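Imprimir | Enviar por e-mail

domingo, 15 de dezembro de 2024
Por Assessoria de Imprensa Stalov

Stalov lança a Stostix, pinça manual para quem tem paciência com embalagens

POLTEN - A Stalov anuncia a Stostix, pinça de mão com dois dedos e almofadas azuis, feita para registrar tarefas domésticas que os robôs ainda tratam com certo pavor. Um pacote de salgadinho, por exemplo.
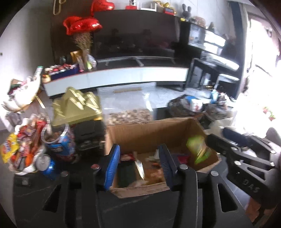
O kit custa 578 euros e inclui 18 almofadas de reposição, número que a equipe de testes considerou otimista. A bateria dura 120 minutos - mais do que a maioria das pessoas aguenta arrumando a sala.

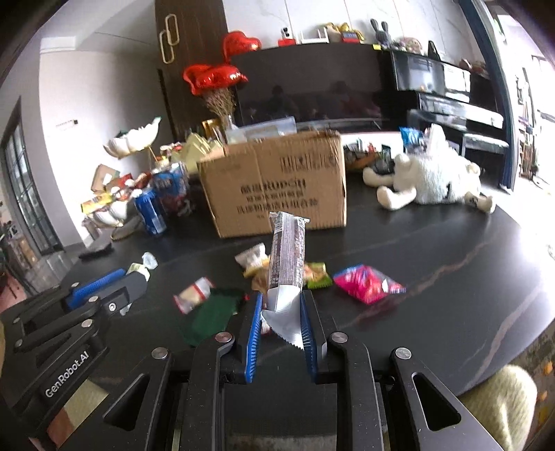
As gravações são organizadas no Koo, programa da própria Stalov, com 52 tarefas já cadastradas. Dobrar lençol com elástico continua fora da lista. As entregas começam em janeiro e os pedidos podem ser feitos no escritório de Polten.

Imprimir | Enviar por e-mail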